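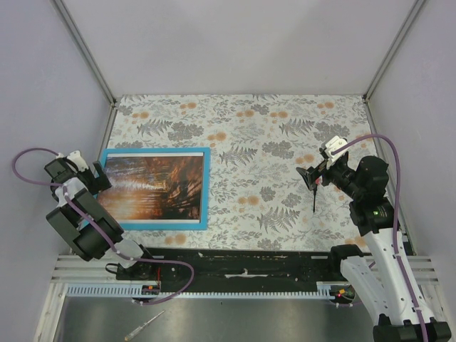 # Two Grippers, One Track: Comparing End Effectors on a Paired-Arm Bench

Speaker notes, Hamitz Center for Applied Handling
26 February 2022
Slot: 25 minutes, followed by questions. Text in brackets is for the speaker and is not to be read aloud.

## Slide 1. Title

Good morning, and thank you for coming in on a Saturday. I am speaking today on behalf of the handling group at Hamitz. The work was carried out with our partner laboratory in Gikcombe, which supplied one of the two gripper designs and a good deal of patience.

The subject is narrow. We wanted to know which of two grippers we should fit to our paired-arm benches for the coming year. The purchase will cover all of the benches in the teaching hall as well as our own, and the decision will be hard to reverse once the brackets are cut.

[Wait for the doors to close. The room has a delay on the ceiling microphone.]

## Slide 2. The question we were asked

The request that reached us in November was a single line: "Recommend a gripper." It did not say for what purpose. We spent the first two weeks asking the people who use the benches what they pick up, and the answers fell into two groups.

The first group handles flat things with an edge. Cards, trays, picture frames, lids and covers all belong here. The difficulty is getting a finger under or around the edge without pushing the object across the mat.

The second group handles thin things held upright, such as pens, styluses and probes. Here the grasp itself is easy. The difficulty is keeping the tip where it should be while the arm moves.

We therefore agreed to test both tasks and to report them separately. I would ask you to keep them separate in your own minds as well, for reasons that will be plain by slide 8.

## Slide 3. The bench

The bench has two arms on a shared linear track, with side walls and a back wall around the work area. The arms differ in size. The left arm is the smaller one, in black and white segments. The right arm is larger and mostly white. Each has its own purple cable, and I will return to the cables.

The work surface is a printed mat with a pattern of ferns, leaves and small blossoms. We kept the patterned mat on purpose. Our earlier trials used a plain gray sheet, and the vision results from that sheet were far better than anything the teaching hall has been able to reproduce. A busy background is closer to normal use.

[If asked: the mat was bought locally. The pattern has no calibration value.]

## Slide 4. The two grippers

Gripper A is the Timmermans parallel design. Two fingers travel in a straight line toward each other. It is simple to model, and the pads can be changed with one tool.

Gripper B is the Brarar design from the Gikcombe laboratory. The fingers swing inward on a linkage, so the tips drop slightly as they close. The linkage gives a stronger hold near the end of travel and a weaker one at the start.

Both grippers were fitted to both arms during the study. We did not want to credit a gripper with something that belonged to the arm behind it. Changing them over took most of a morning each time – the bracket screws are short and the space behind the bracket is tight – and this cost is included in our recommendation.

## Slide 5. The flat-object task

The flat object was a framed photograph with a bright blue border. The arm was asked to approach a corner, close on the border, raise that side and set it down again.

We chose the frame for two reasons. The border gives the camera a strong color to find, even against the leaf pattern. The photograph inside it, which is mostly golden light and dark streaks, gives the camera a great deal to be wrong about. Several early detections locked onto the picture and placed the "object edge" well inside the true one. After we limited the search to the border color, that fault went away.

The frame was set down at a slightly different angle for each attempt. A square placement flatters the controller, and few users place things squarely.

## Slide 6. The upright-object task

The second task used a thin black stick, much like a pen. The arm held it pointing straight down over the mat, moved it along a set path and returned to the starting point. We then measured how far the tip had drifted.

The task is dull to watch and very informative. A small rotation between the finger pads is nearly impossible to see at the gripper, but it shows clearly at the tip.

[Move quickly here. The video clip has no sound and runs longer than it needs to.]

## Slide 7. Size of the study

In total we logged 3669 attempts. Of these, 2388 were on the flat-object task. The remainder were on the upright-object task.

The split is uneven. The flat-object task has more ways to fail, and we kept returning to it. We considered trimming the larger set to match the smaller one and decided against it. The two tasks are never pooled in our results.

Attempts stopped by hand are included and marked as failures, whatever the cause. Some of those would have succeeded. We had no fair way to say which.

## Slide 8. Results, flat object

On the first attempt at the frame, the Timmermans gripper succeeded 63 percent of the time. The Brarar gripper succeeded 68 percent of the time.

The difference is in favor of the swinging fingers, and we believe we understand the cause. As the tips drop, they tend to slide down the outside of the border instead of riding up onto its face. The parallel fingers must arrive at the correct height, and our height estimate over the patterned mat is not as good as we would like.

I want to be careful at this point. Five percentage points is a modest gap, and it was not steady across the work area. Near the center of the mat the two designs could hardly be told apart. The Brarar advantage came mostly from positions near the side walls, where the arm reaches in at an awkward angle.

[Pause. This slide usually draws the first question. Offer to take it now if the time is good.]

## Slide 9. Results, upright object

On the upright object the order is reversed. The Timmermans gripper held the stick with less drift at the tip on every path we tried. The flat pads meet the shaft along their full length, and the shaft has little room to turn. With the Brarar gripper the contact is shorter and the stick can pivot, especially when the arm changes direction.

Softer pads reduced the problem for the Brarar gripper. They did not remove it. They also wore quickly, and the teaching hall has asked us not to recommend anything that must be replaced within a term.

## Slide 10. What the arms contributed

The larger arm carried either gripper more steadily. Nobody in this room will be surprised by that. The more useful finding concerns the cable.

On the larger arm, the cable arches over from the gripper bracket and then follows the arm down to its base. On the smaller arm, it leaves the gripper toward the side of the enclosure and comes back in a wide loop. A loop of that size has weight and some spring in it. In certain poses it pulled on the wrist enough to alter the closing position of the fingers.

We found this late. One operator noticed that failures on the left arm came in runs and that the runs matched the side on which the loop had settled. We repeated part of the flat-object work with the cable tied closer to the links, and the runs became shorter. A full repeat is planned. Until it is finished, please treat the left-arm figures with some caution.

## Slide 11. Controllers

Both grippers were driven by the same controller with the same force limit. We tried raising the limit for the Brarar design, to make up for the weak start of its travel. It closed more firmly and also shifted the frame more often before the grip was complete. We returned to the shared setting and kept it for all reported attempts.

A controller that varies force over the length of travel would likely suit the Brarar gripper better. We have not tested one and make no claim for it.

## Slide 12. Practical notes for other laboratories

These points did not fit in the results, but we have been asked for them several times.

- Check the track for stray tape and scraps before each session. The carriages pass close to the surface.
- Keep hand tools off the floor panel in front of the rack once power is on. We remind ourselves of this regularly.
- Record which way the cable lies at the start of each run. A single word in the log is enough.
- Fix the camera before the first attempt and do not touch it again. We lost a full day of flat-object results to a camera that had been nudged during cleaning.
- Change one thing at a time. On two occasions we changed the pads and the approach height together and had to discard what followed.

## Slide 13. Recommendation

We recommend the Timmermans gripper for the teaching hall. The hall uses the upright-object task in most of its courses, the pads are easy to replace, and the motion is simple for students to model on paper.

For our own bench we recommend keeping one of each. The Brarar gripper will go on the larger arm, where its results near the walls were strongest. The Timmermans gripper will go on the smaller arm once the cable has been rerouted.

This is a less tidy answer than the one-line request called for. The management group at Hamitz has accepted it for the present budget year, with a review to follow when the left-arm repeat is complete.

## Slide 14. Open items

The left-arm repeat is the first item. The second is a test with heavier frames, which the Gikcombe laboratory has offered to host. The third is a closer study of height estimation over patterned surfaces – a camera question more than a gripper question, and one that may close most of the gap on slide 8.

Attempt logs and the bracket drawings are available to partner laboratories on request. Please write to the handling group office and state which task you are interested in, as the two sets are stored separately.

[Leave this slide up during questions. Backup slides 15 to 17 cover pad wear, the force settings and the list of discarded sessions.]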